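Prelau Community Fridge: Your Questions

Is it really free?
Yes, all of it! Come in, open the door, take what you'll eat. There's no sign-up and no form, and you don't need to live in Prelau.

What can I bring?
Fruit, vegetables, bread, unopened dairy, and dry goods still in date. Please, no raw meat or fish. Home gardeners, we love you, and October squash is always welcome (yes, even the giant ones).
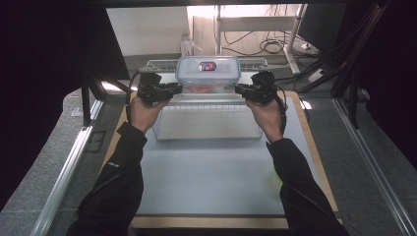 Can I drop off cut vegetables? We'd be delighted, as long as you prepared them today and kept them cold. Use a box with a lid that shuts tight. A clear one with snap clips and orange pieces showing through the side gets picked up fast, as people can see what they're getting. Add a label with the date and anything it may have touched, like nuts.

How much food comes through?
Last year we passed on 1,000 bags of groceries, and 290 of those came from the Sidia bakery alone. Sajib Weerakoon drives the bakery run and is always glad of company!
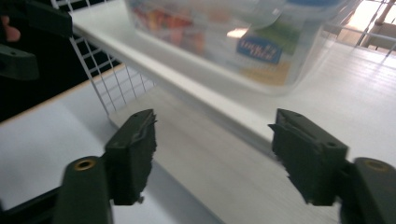
White shelf, ready for food.

Which shelf do I use?
Bread goes up top, produce in the middle, dairy at the bottom where it's coldest. If the fridge is full, try the Cendent Street pantry, a short walk away. 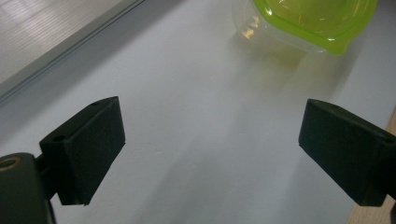

Do you run cooking classes? We do, and they're so much fun. Macarena Salinas teaches soups, flatbreads and quick pickles to groups of up to 30. You'll work at a wide table with a matte white top, so there's lots of room to roll out dough. Bring an apron and a box for leftovers.

How do I book a class?
Write your name on the sheet by the door, or ask at the Altıntaş grocery next door.

Page updated 1 Jun 2018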